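Marks on a white table top, and are these dishes any good?

Forum > Kitchen and Dining > Tableware

polline_k
Joined: November
Posts: 4

We moved the old pine table out and bought a white one with a matt top. It looks fine but it shows everything. I have a faint streak on it now that I can only see with the light from the side, and washing up liquid hasn't shifted it.

The other thing is the dishes. I bought four of the big shallow ones from Lorkon in the pale blue and I can't decide whether to keep them. They are wide, with a flat bottom and a low side all the way round.
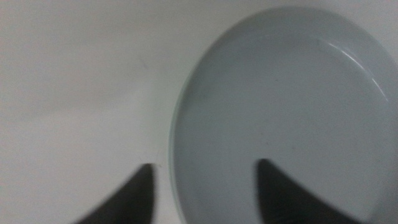 My husband wanted plain white to match the table. I thought white on white would look like a canteen. They cost more than I would normally pay, so if anyone has had them for a while I'd like to know how they wear. I have until the end of the month to send them back.

dervishi72
Posts: 1362

Try a damp microfibre cloth and a bit of bicarb paste for the streak, very light pressure. Don't use a cream cleaner on a matt top. It polishes the patch you rub and then you have a shiny spot for good.

Can't comment on the dishes.

oldscullery
Posts: 2000

I'd leave the bicarb alone as well. It is still an abrasive. Warm water and a drop of white vinegar, wipe, dry straight away. If it's a scuff from the bottom of a dish it may come off with a clean pencil rubber.

dervishi72

Bicarb is softer than most things in a kitchen. I've used it on ours for 3 years with no harm done.

oldscullery

Yours is gloss, you said so in the worktop thread. Gloss and matt are different.

dervishi72

Fair point. Test it underneath first, then.

cakville_anne
Posts: 211

We've had the Lorkon ones for around a year. Good for pasta and anything with sauce, not so good for a roast because the side gets in the way of your knife. They go in the dishwasher but they take up two slots each — annoying if you have a slimline. Cutlery has left grey lines on ours.

I'd go white if I was buying again. The blue looks a bit cold in winter.

polline_k

Thanks all. The rubber took a little of it off, so I'll try the vinegar tonight. Do the grey lines come out?

cakville_anne

Mostly, with a paste cleaner. Not on the table though!

oldscullery

Keep the blue. You'd lose a white dish on that table.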